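Home Notebook People Parts list Contact

Search this notebook Go

2023-06-25

Sunday, quiet building, and I finally got a long stretch of teaching done on the bin picking task. Sixty demonstrations by remote control, which brings the set to 2,617. Zhenhua Pan would like 4,000 before we train again in August, and after a day like this one I'm starting to believe we'll get there!

I drove the arm from the Gristimik handset for all of it. I did try the first few by hand guiding, the way Hauser likes to, but leaning over the bin with one hand on the wrist makes my paths jerky, and my shoulder complains. With the handset I can stand back and come in smoothly (well, more smoothly than in May, anyway). If anybody wants to compare, the hand-guided ones are tagged in Meterbridge under my initials and I left them out of the count.

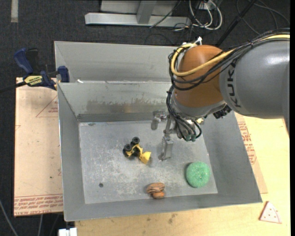
Most of what I learned today is about the approach. I've been coming down too fast and then stopping dead above the object to think, and the pause gets recorded along with everything else, so the policy learns to hover. Now I pick my target before I touch the stick. The little toy loader is the one I have to plan for, lying at an angle the way it does with its yellow scoop out to one side, and I want the fingers turned before I'm anywhere near the floor of the bin. The green spongy round one is much more forgiving, and I could probably do it half asleep.

Demo 103 of the old batch is still the nicest grasp in the whole collection, if you want to see what I'm aiming for. Play it at half speed.

Still to do: trim the idle time at the start of each recording, ask Pamham whether the handset dead zone can be made smaller, and check the bar clamp on the rim of the bin before the next session. Zhenhua, please add your own notes under mine.

Recent entries
Handset dead zone, first try
Hand guiding with Hauser
Naming recordings in Meterbridge
New finger pads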